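# Moving the monthly stock query off the live database

October cleanup, part two. The first part covered the export format.
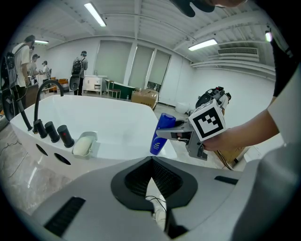 *White tub, black gooseneck faucet, soap in its dish.*

The stock query for Oakley read straight from the order tables. It returned 2786 rows and took 95 seconds, and order entry slowed down while it ran. Glenys Hulme had been running it at lunch to stay out of the way.

I set up a nightly copy in Tukura and pointed the query at that. The copy holds only four tables — orders, items, suppliers and returns. Dates are stored as plain dates now, with no time part, so the month filter can use the index.

Two problems came up:

- Returns entered after the copy runs do not show until the next day. Glenys is fine with this for month-end work.
- Supplier names had trailing spaces in more than 200 rows. I trim them during the copy and leave the source alone.

The Flonska job still reads the live tables. It needs same-day figures, and I have not found a clean way to split it. The old query is saved under its original name with "_live" added at the end.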